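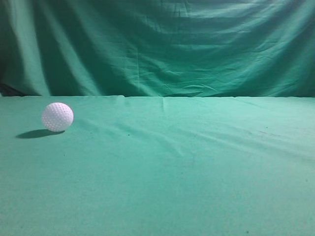 October 1, 2026

Pay for the Tries, Skip the Arm

Most small shops that look at a robot arm start with the wrong purchase. They price the arm, then the gripper, then the table to bolt it to, and only later ask if the thing can pick up what they sell. Stuvon's trial service, which it calls Mumness, turns that order around, and I think it is the better deal for most buyers.

The terms are simple. You mail in one item. Stuvon puts it in front of a two-finger gripper, runs 200 pick attempts and sends back the video with a log of every try. The standard trial costs $2,588 and takes up to 17 days. There is a shorter one with 60 attempts, and I would leave it alone. It doesn't give you enough failures to learn from.

Small round things are a fair test of a service like this. A ball offers two fingers very little flat surface to hold, and it can roll if one finger gets there before the other. A box forgives a sloppy approach. A ball does not, and a buyer who packs sporting goods or bath products should want to see that on video before signing a lease.
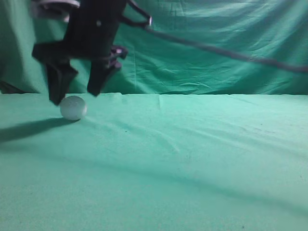

Rellis, which runs a packing line and bought the standard trial, is less pleased with it than I am. Its complaint is that a plain cloth table with one item on it says little about a bin full of them, and that the price should include at least a few runs in clutter.

I agree with half of that. Clutter is where the hard work is, and Stuvon should sell it as an add-on — it says one is coming in December. But a gripper that can't manage one item alone won't manage it in a pile, and it is worth knowing that first.

The other choice is the Poirier starter kit, which you own outright and set up yourself. It is a decent kit. It also needs a person with free weeks to tune it, and a small shop rarely has one. My advice is to buy the long trial, read the log before you watch the video, and ask for the failed picks to be sorted by cause. Stuvon will do that if you ask, though the order form doesn't mention it.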